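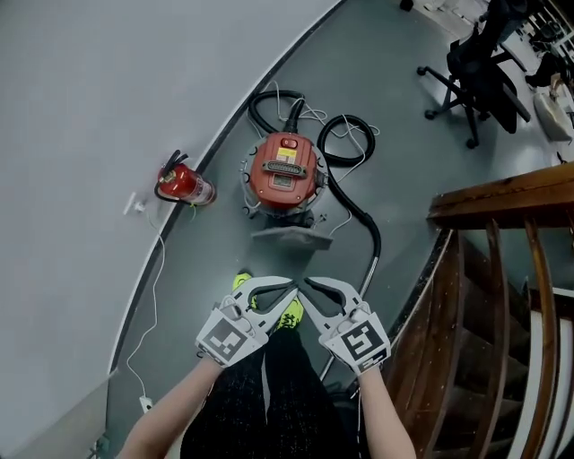
The Second Method

Home | Stories | Poems | Submit

In February I went to work at Ovorik for the second time. The first time I had been a cleaner there. Now I was paid to clean again, but with the grippers on my hands, and what I did was given to the machine so that it could learn.

The paper on the wall told us the method. Thirty hours of cleaning from each worker, no mistakes allowed. If you dropped the wand, you said "bad" in a loud voice and that part was thrown away. I said "bad" very often. The grippers have two fingers, and a vacuum hose is made for five.

The machine was called Trimton. With 200 of our good recordings it could find the hose and close its fingers on it. But when the hose slipped, Trimton stood with its hand closed on nothing and pushed the air across the floor. It did this until someone pressed the button. I watched it and felt ashamed, as if I had taught a child to lie.

On Friday I asked the woman who wrote the method if she had kept my bad ones.

"Why would I keep them?" she said.

"Because after I drop it, I pick it up."

She looked at me for a long time. Then she asked me to drop the wand again, and this time not to say the word. I dropped it 28 times before lunch. I dropped it near the stairs and under the chair, and once on my own foot. Each time I bent down, and my back knew its age.

The new training took 2 nights. In the morning they put Trimton on the floor with the hose in its hand, and the woman gave the hose a hard pull. It fell. Trimton waited. Its arm went down slowly, too far to the left, came back, and closed.

Everybody clapped except me. I had seen that it went to the left first. I also go to the left first, from the year when my right shoulder was bad, and I never told this to anyone in the building.

"What is it?" the woman asked.

"Nothing," I said. "It needs to bend the knees."

"It has no knees," she said, and wrote something down.

Last updated in February
14 shares | 2 comments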